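Reusing juice bottles for homemade cordial: safe or not?
Posted 21st June by Verna Mercado

Hello all. I've got a glut of elderflower this year and far more cordial on the go than I have proper bottles for. My neighbour saves me her empty plastic juice bottles, the small ones with the screw caps, and I hate to see them go in the recycling.

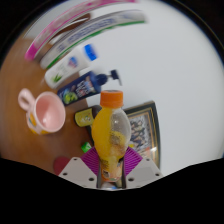 My question is whether I can wash them and fill them with cordial to give away at our street lunch. My mother only ever used glass, and she was very firm about it, but she was firm about most things, bless her. I'd also love to know how long it would keep, as I was hoping to have a few left in September. 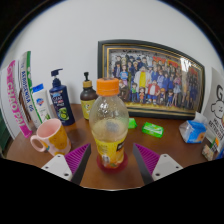 Thank you in advance, and sorry for going on!

Junpei Miyazaki
Hello Verna, what a lovely problem to have. You can, but let the cordial go completely cold first, as thin plastic buckles if you pour it in hot. Wash the bottles in warm soapy water, do the caps separately, and let everything drain upside down overnight. I'd call it a fridge cordial and drink it within a couple of weeks. 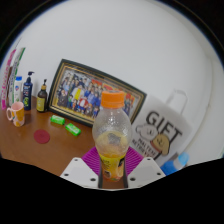 Orange screw cap, yellow label, a little juice in the bottom.

For September I'd freeze it. Leave a good gap at the top, a couple of fingers at least, or it will push the cap up. I did a batch of 39 one summer and lost four that way, and I was finding sticky patches in the freezer until Christmas.
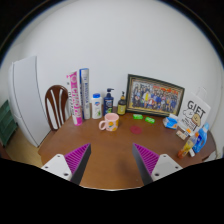 Do write the date on each one too. Labels come off more easily after a long soak, and a dab of cooking oil shifts whatever glue is left.

rurodeo
glass every time. smells stay in plastic. charity shops have loads

Related
Why has my cordial gone cloudy?
Can I freeze elderflower heads?
Getting sticky labels off jars
How much citric acid is too much?

Contact us | © Rundum Home Help | Back to top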